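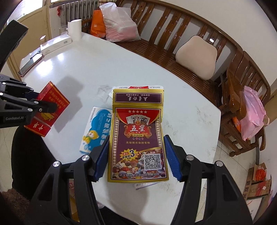
Five Star poker cards, large box, lid open. The gold line on the front reads 高级娱乐会所专供.

Large Card Boxes: Questions We Get
Lamside Games Shelf, last updated 3/6/19

What does the gold line say?
Roughly, "specially supplied to high-class entertainment clubs." Plenty of boxes say something like it. We have never met the club.

Is the "3" on the yellow starburst the price?
It's the suggested retail price. Suggested by whom, and for which year, is anyone's guess. Don't use it to argue with a seller.

Does the QR code prove the cards are genuine?
No. A square code can be copied along with everything else on the panel. Treat it as printing until you've checked where it goes.

Are the chip-like pieces on the front included?
Don't count on it. A picture on a box is a picture on a box. Ask for a photo of the contents before you pay.

A seller in Kurkisstead says his box is collectible. Is it?
We doubt it. Gold borders and purple ink are cheap to print. We have 336 boxes listed in the Antoniadis index and would pay extra for 2 of them.

How should I store one?
Lid closed, out of the sun. Check the flap fold first, as it wears before the front does. The Prumus sleeves are fine but overpriced.

Can you value mine by email?
No. We stopped in September.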